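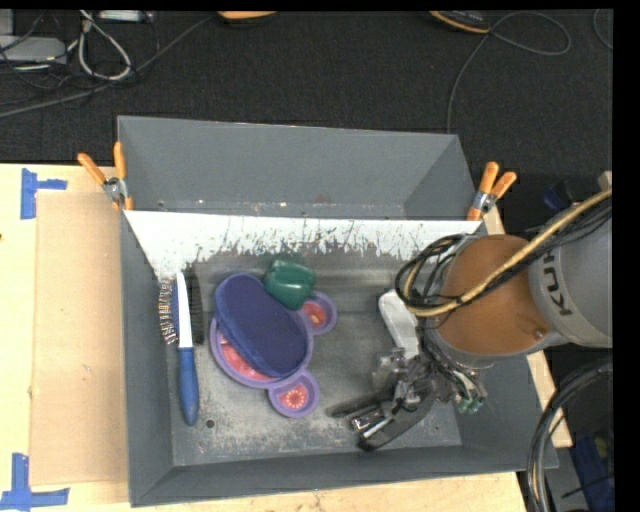 Bac gris, pinces à bouts orange, table en bois clair.

Bon, j'ai écouté trois fois le premier récital au disque de Halyna Sirko, celui dont tout le monde me parle depuis janvier. Je vais me faire des amis. Fil.

D'abord la voix. Elle est belle, je ne discute pas. Un mezzo clair, un médium bien posé, des graves qu'elle n'écrase pas. Mais « la voix de la décennie », comme l'écrit la notice ? La décennie a deux mois.

Le programme : Duparc, Rachmaninov, trois Fauré, un cycle inédit de Bence Medve. Presque 80 minutes. Je me méfie toujours des premiers disques qui veulent tout montrer. On dirait un dossier de concours.

Les Duparc. « L'Invitation au voyage » est prise si lentement que j'ai vérifié ma platine. Le piano de Lionel Holroyd essaie d'avancer, on l'entend pousser, elle ne suit pas. Et le français... les nasales passent, les « e » muets beaucoup moins.

Les Rachmaninov, d'accord. Là elle respire, elle raconte quelque chose. « Ne poï, krassavitsa » m'a fait poser ma tasse. Si le disque s'était arrêté là, je signais.

Le cycle de Medve s'appelle Nakthorpe. Cinq mélodies sur des textes anglais de Wendy Garside. La deuxième est très bien, sèche, nerveuse, sans joliesse. Les autres me paraissent écrites pour flatter l'aigu de la dédicataire. Je veux bien les réentendre en concert avant de trancher.

La prise de son, maintenant. Enregistré à Stommont, « acoustique légendaire » selon le label Furnival. J'entends surtout un piano au fond du couloir et une voix collée au micro. Au casque c'est fatigant au bout de 30 minutes.

On me répond déjà que Brenda Lambert a adoré. Tant mieux pour elle, je la lis toujours avec plaisir. Elle a aussi signé la notice du livret. Je pose ça là.

Quant au tirage « limité » à 3000 exemplaires numérotés : le mien ne porte aucun numéro. J'ai retourné la pochette dans tous les sens.

Verdict provisoire : à écouter pour les Rachmaninov et la deuxième mélodie de Medve. Pour Duparc, gardez vos vieux disques. Elle doit chanter Charlotte au festival de Mukier, si les salles rouvrent, et j'irai. Un rôle en scène m'en dira plus long qu'un studio.

Ajout pour ceux qui demandent : non, je n'ai pas reçu le disque en service de presse, je l'ai payé. Plein tarif.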